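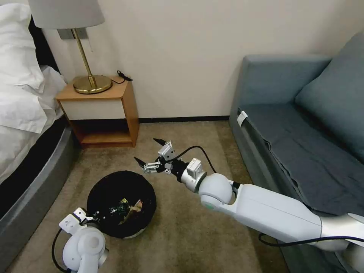 Guest room with bed, nightstand and wastebasket.

Guest Room Housekeeping and Waste: Frequently Asked Questions
Skitmont Residence, Guest Services Office

The answers on this page apply to all guest rooms at Skitmont Residence and at the Grønli annex. Guests staying in the Bidska apartments should refer to the separate apartment guide, as the arrangements for kitchens and recycling differ.

How often is my room serviced?

For stays of up to six nights, a light service is provided every second day between 10 a.m. and 2 p.m. A light service consists of emptying the wastebasket, making the bed and replacing used towels. Longer stays also receive a full service once a week, at which time the bed linen is changed and the carpet is vacuumed.

May I decline service?

Yes. Please place the card marked "No service" on the outside door handle before 9:30 a.m. If service is declined three times in a row, the office will contact you to arrange a convenient time. Bagged trash may be left outside the door before 10 a.m. on any day.

What may be placed in the wastebasket?

The wastebasket in the bedroom is intended for dry waste such as snack wrappers, tissues and paper. Food scraps and opened containers of food should be taken to the covered bin in the pantry on each floor. Batteries, light bulbs and sharp objects are accepted at the front desk only.

Where should I put empty bottles?

Plastic bottles should be emptied, closed with their caps and placed in the blue crate beside the elevator. It is not necessary to remove the labels. Bottles left in the room will be collected during the next service.

Will staff throw away items left on the floor?
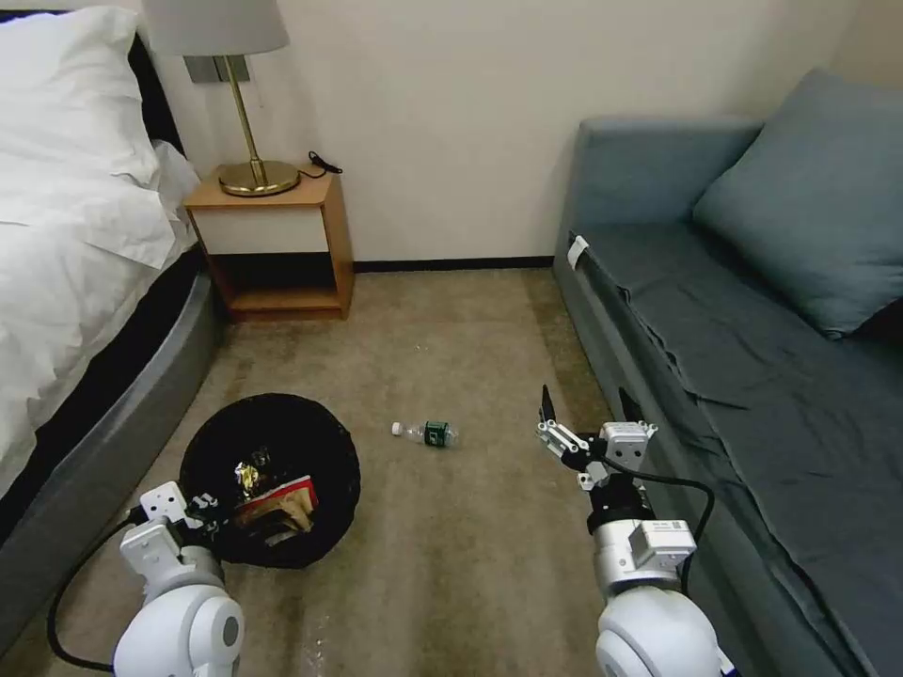

Staff will discard an item found outside the wastebasket only if it is clearly trash, such as an empty wrapper or a torn package. A bottle that still holds liquid is placed on the nightstand. Papers, receipts, bags and clothing are left where they are found or, if they prevent vacuuming, moved to the sofa. Guests who wish to keep an empty package or box are asked to place it on the nightstand or leave a note.

I threw something away by mistake. Can it be recovered?

Please call extension 40 as soon as possible. Waste from guest rooms is held in the service area until 4 p.m. and is then removed from the building. Before that time, staff can usually locate the bag from a particular floor, and you will be invited to look through it. After 4 p.m. recovery is not possible.

How is the bed made?

Each bed is made with a fitted sheet, a duvet in a white cover and pillows. The duvet is laid flat and is not tucked in. Guests who prefer a blanket and top sheet may request them from the front desk at no charge. Additional pillows are available on the same terms, subject to supply.

May I move the furniture?

The nightstand may be moved a short distance, provided that the lamp cord is not stretched. Beds and sofas should not be moved without assistance. Please ask at the front desk, and two members of staff will be sent to help.

What should I do about a spill on the carpet?

Blot the area with a plain white towel and report the spill promptly. Please do not apply soap or any store-bought cleaner, as these may leave a mark that is more difficult to treat than the spill itself. There is no charge for a spill reported on the same day. Stains found after departure may be billed at the cost of treatment.

How much waste do the guest rooms produce?

Last year the two buildings sent 3,575 pounds of general waste for disposal and 1,671 pounds of plastic for recycling. The figures are reviewed each October.

Whom should I contact with a question or complaint?

Questions about daily service should be directed to Miroslava Vlček, Housekeeping Supervisor, through the front desk. Complaints may be submitted in writing to Lachlan Costigan, Guest Services Manager, and will be answered within five working days. Requests concerning allergies or accessibility should be made before arrival whenever possible, so that the room can be prepared in advance.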